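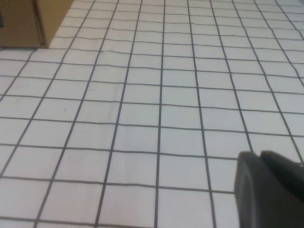

Gridded tablecloth at the handling station, with the two gripper fingers at lower right.

Visit report: Ostlow handling lab, July 2025

The Ostlow lab opens its doors twice a year, in January and again in summer. I went to the summer session mainly to hear about a fault. The notice sent out beforehand listed the usual talks and a tour, and at the bottom a single line: "Station Cutar - height error and contact event, with discussion." Few sites put that kind of item on a public program, and it was the best part of the day.

Cutar is the name the lab gives to its table-handling station. It is a single arm with a two-finger gripper and a small camera mounted near the wrist. The work is plain enough. Household items are set down on a covered table, the arm picks them up, and it puts them down somewhere else. The covers are changed often so that the vision software does not get used to one background. The cover on the table during our visit was the one involved in the fault, a white cloth printed with thin dark gray lines in a regular grid.

The contact event

The station had been running an overnight series of 632 pick attempts. At attempt 446 the arm came down over a part of the cloth with nothing on it, closed its fingers, and caught a fold of fabric. It then lifted. The cloth and the two items on it moved with the arm until the force limit tripped and the controller stopped motion. One item, a ceramic bowl, went over the edge and broke. The arm was not damaged. The door to the cell was closed and the interlock was engaged, so no person was exposed at any point.

The lab treats any contact that is not part of the planned motion as a reportable event, whatever the cost of the damage. The remaining attempts were canceled and the station was locked out until the logs had been read.

Cause

The explanation took up most of the hour. The station estimates the height of the table from the camera by matching features between successive views as the arm moves. A plain cloth gives the software too little to match. A regular grid gives it too much of the same thing. Every crossing of two lines looks like every other crossing, and if the software pairs one crossing with its neighbor, the error is exactly one cell. The match still scores well, so the confidence value stays high.

A shift of one cell in the image plane becomes a height error when the estimate is worked out. On the attempt in question the table was placed roughly an inch lower than it really was. The planner accepted this and commanded a descent to a grasp height that was below the true surface. The fingertips gave a little and hid part of the contact force, and the descent stopped just short of the limit. The fingers then closed on fabric.

Two other points made it worse. The cloth does not lie perfectly flat. It has soft creases, and the printed lines bend and kink slightly where the fabric ripples. A check on line straightness had been written to catch bad matches, but its tolerance had been widened to stop it from rejecting good views of this same cloth. With the wider setting it passed nearly everything.

The second point was the object detector. The planner should not have tried to pick from a bare part of the table at all. The review found that the detector had reported an object where two false matches overlapped, and the object it reported was the size of one grid cell.

At the station

We were taken to the cell in small groups. A monitor beside the door showed the wrist camera feed, with the arm holding just above the cloth and its fingers slightly apart. From that low angle the grid is wide and open close to the gripper and packs down to a fine mesh at the far side. Seeing it at that angle made the matching problem much easier to follow than the slides had.

There is a small dark speck on the cloth, inside one of the white squares. A visitor asked if a mark like that would help, and the answer was yes, in principle, as it is the one feature that does not repeat. In practice it is too small to be picked up reliably from most arm positions.

The operator ran a slow descent for us with the grasp disabled. The arm approached, paused, and backed off. Speed was held well below the production setting and the emergency stop was in the operator's hand throughout.

Changes made

The lab has moved the height estimate off the camera for the last part of the descent. A Rothe distance sensor now gives an independent reading, and the arm will not go below a set height unless the sensor and the camera agree. The straightness check is back at its original tolerance. The force limit during descent has been lowered, with a separate, higher limit for lifting.

Fabric covers are now clipped at the table edge on overnight runs. I asked how the clips were kept out of the planner's reach and was told they sit in an exclusion zone, drawn by hand for each table.

One item is still open. The software supplier, Sorkach, has been asked to flag repeating patterns before matching begins - at present the operator has to do this by eye when the cover is changed. No delivery date was given. Until then, gridded and striped covers may only be used with an operator present.

Practical notes

Closed shoes are required in the cell area, and safety glasses are handed out at the door. Bags stay in the lobby. The fault session had no handout, but the slides were offered on request at the front desk. Parking behind the building filled early and the overflow lot is a ten-minute walk. The next open day is planned for January, when the lab expects to report on the sensor change.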